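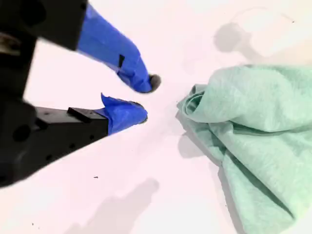
Two-fingered black gripper over a white tabletop.

Coastal Passages Under Sail
Handout 3: Leaving at Dusk and Keeping the Night Watch
Instructor: Eluned Ruddock
Clerkholm Sailing School, evening course

Welcome back, everyone, and thank you for putting up with the heating last week. We ran over again (my fault, I got going on tides and couldn't stop), so I've written out the part we rushed through, plus a good deal I would have said if Lajos hadn't started stacking the chairs. Please read it before we meet, and bring your Clerkholm practice chart, sheet 1101, with a soft pencil and an eraser that doesn't smear.

Why leave in the evening at all?

People new to coastal sailing often think of a night departure as something for the very brave, and I'd like to talk you out of that. If your passage is long enough that some of it has to be done in the dark, you get to choose which part. Most of us would rather have the dark in the middle, out in open water, and come into a strange harbor with the sun well up and a cup of coffee in hand. Leaving a harbor you know in the last of the daylight is usually much easier than entering one you don't know at three in the morning.

The other thing I love about it, and I'll only say this once, is how gently your eyes get used to the dark. You watch it arrive. By the time the shore lights are the brightest thing around, you're already settled on deck.

Our worked passage: Clerkholm to Drirnholm

We'll use the same boat as before, the Triretent, with a crew of four: Imre Hegyi as skipper, Letay Belay, Albertina Nogueira and Lajos Lengyel. Lines off at 1745. Write that at the top of your page and then work backward from it, the way we did on the board. When does supper have to be finished? When do the jacklines go on? When is the dinghy lashed down? You'll find that a quarter-to-six departure really starts just after lunch, and that's fine, that's how it should be.

The forecast for the exercise is a steady southwest breeze, easing after midnight, with the tide turning in your favor a little after you clear the outer buoy. If you get out there early you'll have wind against tide at the entrance, and it will be bumpy and wet and somebody will lose their supper. Waiting in the harbor is allowed!

Before you cast off, and I do mean before:

Navigation lights on and looked at from outside the boat, bow and stern.
Harness and tether fitted to each person, over the jacket they'll really wear.
Flashlights handed out, red ones for the chart table.
Soup in the thermos, snacks where the watch can reach them without waking anyone.
Passage plan left with someone ashore, with a time to start worrying.
Reef tied in if you're in any doubt. You can shake it out later and feel pleased with yourself.

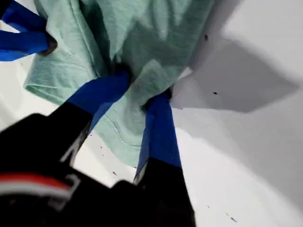 Mint-green cloth between two grippers with blue-taped fingers.

Setting the watches

With four aboard I like 3 hours on and 3 off, in pairs. Imre and Letay take the first watch, Albertina and Lajos the second, and so on until breakfast. Some skippers prefer to stagger the changes so there's always one person on deck whose eyes are already used to the dark. I've sailed both ways and been happy both ways. In cold weather, and an October night out there is cold, I'd shorten the watch to 2 hours and let people go below while they can still feel their fingers.

The handover matters more than the timetable. The new watch comes up dressed, clipped on before stepping out of the companionway, and stands quietly for a few minutes. Then the old watch tells them the course, what the wind has been up to, which ships are in sight and what each one is doing, and anything odd. Write the position in the log before the old watch goes below, because once they've smelled their bunk you won't get another useful word out of them.

Call the skipper if a ship's bearing isn't changing, if the wind shifts or picks up, if a light you expected hasn't appeared, or if you simply don't like something. I have never once been cross at being woken. I have been quite cross at being left to sleep.

Reading lights

We'll do this properly next time, so just the bones for now. Red to port, green to starboard, white at the stern. If you see both red and green together, the vessel is pointed at you and you should be thinking already. Time every lighthouse with a watch and count it through more than once, since a swell can hide a flash and turn one light into another.
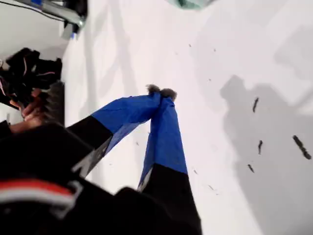
Now, shore lights. Coming up on Drirnholm you'll have the town behind the harbor entrance, and the little red and green harbor lights are hopeless against streetlamps and a gas station. Stay outside the Gatchalian bank until you've found the leading lights and they're in line, and if you can't find them, heave to and wait for dawn. The crew will grumble. Make them pancakes.

Homework

1. Plot the passage on sheet 1101, with a position for every hour from 1745 onward. Assume five knots through the water.
2. Draw up a watch bill that runs until you're tied up, and mark who cooks.
3. Pick two places where you could turn back or tuck in if the weather went sour, and write a line on why you'd trust each one.
4. Practice the bowline with your eyes shut. Yes, again.

If you get stuck on the tidal part, come half an hour early and we'll go through it together at the big table. Bring a mug.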